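Where Does the Small Stuff Go? Sorting Out a Shared Worktable

Project report by Milagros Olmedo
Everyday Spaces, spring term

How I picked this topic

My first proposal was on bus shelters. Then I spent most of a week looking for a phone charger I had put down on a table, found it under somebody's pouch, and changed topics the same evening. So my report is about one shared table, the things that pile up on it, and what happens when you try to give those things a place to live.

The table is in the Buckley room, on the second floor of our building. Everybody calls it the felt table because of the big beige mat on top. People wire things there, measure things there, eat there when they think it's OK (it isn't, there's a sign) and mostly leave things there. I've used it since my first year, so I'm not exactly a neutral observer, and I'm one of the worst offenders when it comes to chargers.

My question was pretty simple. If you sort a shared table by what the things are, does it stay sorted longer than if you sort it by who uses them? I had a hunch that sorting by person would win. Keep that in mind, I come back to it.

What I did

The project ran for 12 weeks and finished in May. I split it into two halves. In the first half every regular user got a tray with their name on it, and anything loose went into the tray of whoever claimed it. In the second half the name trays went away and I put out containers by type: electrical parts, metal hardware, measuring tools, cables and chargers, and one called "pockets" for the stuff people empty out of their pockets and forget.

At the end of every afternoon I did what I started calling the walk-up. I came in, put my bag down, and timed how long it took me to find an item off a list my roommate had written. The list changed each time so I couldn't cheat by hiding the thing somewhere handy in the morning (I thought about it!). If I didn't have it after 2 minutes I wrote "not found" and moved on. I did 151 of these in total, which sounds like a lot until you divide it up by weeks, and then it sounds like a person with a stopwatch and a slightly odd hobby.

I also kept a notebook of anything people said while they were looking for something. Most of that I can't print here.

What lives on the table

Before sorting anything I wanted to know what kind of stuff we were dealing with, and this was honestly my favorite part. You think you know a table you sit at every day, and you don't.

Electrical things are the biggest family. Power strips, wall sockets, breakers, plugs, little white chargers that all look the same. Then there's metal hardware, which tends to arrive in clear plastic bags and stay in them. Tape measures wander. Phones get put down face up and get left there. And then there are puzzle cubes, which I had no category for at all, and which I never once saw put away by anyone during the entire project.

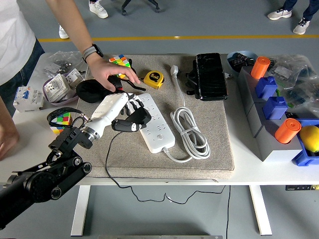
The cords were the part I underestimated. A socket sits in a bowl and behaves itself. A cord doesn't sit anywhere, it spreads out, and whatever is next to it becomes part of it. In my notebook the word "tangled" shows up more than any other word except "where." When a walk-up item was a cable or had a cable attached, I was much slower, and I was also grumpier, though I didn't measure that.

Bowls, on the other hand, are great. I had bought a set of divided organizers (the Jeleck ones, with the snap lids) and I was sure they'd be the stars of the show. People ignored them. Lids are a problem when your hands are full. An open bowl in a loud color got used from the first day without me saying a word, and stuff that went into it was nearly always still in it the next time I looked. I ended up swapping most of the Jeleck boxes for plain bowls from the thrift store on Vurkerham Street, and I wish I'd started there and saved the money.

Results

The name trays were a flop. I'm still a little sad about it. For the first few days they looked wonderful, everything lined up along the back. Then it came out that half of what's on the table isn't really anybody's. Whose is a power strip? Whose is a bag of brackets? People would pick something up, ask out loud who it belonged to, get no answer, and put it back down on the mat. By the end of the first half the trays held mostly lanyards and snack wrappers, and the table was as full as ever.

Sorting by type did better. In the second half I had fewer "not found" results, and the ones I did have were mostly cables. Finding a tape measure went from a proper hunt to something I could do without taking my coat off. The electrical bowl worked best of all, maybe because it's easy to decide if a thing belongs in it. "Pockets" worked worst. People don't like putting a phone in a bowl with other people's phones, and I can't blame them, I wouldn't do it either. Phones stayed on the mat to the very end.

So my hunch was wrong. I've left my original prediction in the appendix with the date scratched out and my handwriting looking very confident.

Things that went wrong

The stopwatch on my phone reset twice and I had to redo those afternoons. In one week somebody kindly tidied the entire table for me as a surprise, so those numbers are useless and I took them out. Also, I got better at finding things simply by practicing, and I don't have a good way to separate that from the bowls being useful. My advisor suggested having a second person do the same walk-ups as a comparison. She suggested it in the last week, so it's a note for whoever picks this up next.

There's a bigger issue too. The table has to be messy for people to do anything on it. When someone is halfway through a job they need the strip, the tape, the bag and the pouch all out at once, and a clean mat would only slow them down. My walk-ups were at the end of the day, and even then people were often in the middle of something. I marked those sessions with a star, and in hindsight I should have timed them separately.

Money

I had 100 dollars from the Sitov student fund. Most of it went on the Jeleck organizers I ended up not using. The bowls cost next to nothing. I also bought labels, a roll of tape, and hook-and-loop ties for the cords, which everybody took home.

What I'd do next

Cords, cords, cords. I'd like to try hanging them from a rail along the wall next to the table, one hook per cord, with the plug end up so you can see what you're grabbing. I'd also like to try a small shelf for phones right beside the chargers, with separate slots so people aren't weird about it. The bowls are staying for now, and I've handed the electrical one over to the second-years with a fresh label on it. The cubes still don't have a category.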